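Support Forum > Hardware and Maintenance > Hand-Held Grippers > Station Setup
Print this thread | E-mail this thread

Marker cube care and table setup, Codero station

flundetti_lab
We operate one station with a pair of hand-held grippers, each with a marker cube at the base. Since May the reported position of the left gripper has drifted by up to 11 millimeters over a session. The right gripper is stable. The jaws have been inspected and the screws tightened. Please advise which item should be examined next.

unasari_support
Please examine the cube before the jaws. Any play between cube and frame will appear as drift. Remove the cube, clean both mating faces with a dry cloth, refit it and repeat the calibration with 30 poses. Do not use alcohol on the printed faces.

bench_4
I must disagree with regard to alcohol. Our department has wiped its cubes with it for two years and the print remains legible. In my view the lighting is the more likely cause. A glossy face under a ceiling strip is lost whenever the operator tilts the wrist.

unasari_support
Legible to the eye is a low standard. The edges of the black squares soften first, and detection suffers well before a person would notice. The written guidance remains a dry cloth.

haemmerli_ops
At the Hämmerli site both problems were present. We replaced the glossy prints with matte ones and introduced a check every 100 recordings. The operator holds both grippers over the table with the jaws forward and the software compares the two cubes. If they disagree by more than 3 millimeters, the station is taken out of service until it is recalibrated.

Our present arrangement, with a paper bag as the target object:
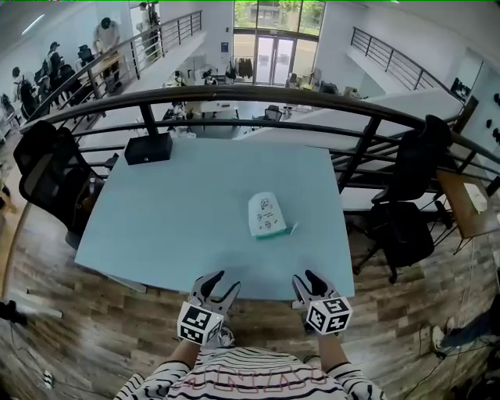 Both grippers held at the near edge of the table, jaws toward the bag.

bench_4
The matte print is sensible. I would still object to a check of that frequency – it consumes recording time, and ours is done only at the start of a shift.

haemmerli_ops
That is a matter for each site. Our interval was chosen after a loose cube spoiled most of a morning's work.

flundetti_lab
Thank you. The left cube was found to move slightly on its mount. It has been refitted and the calibration repeated. Matte prints are on order – I will report the figures once they are installed.

Contact the forum office | Copyright Codero User Forum | Back to top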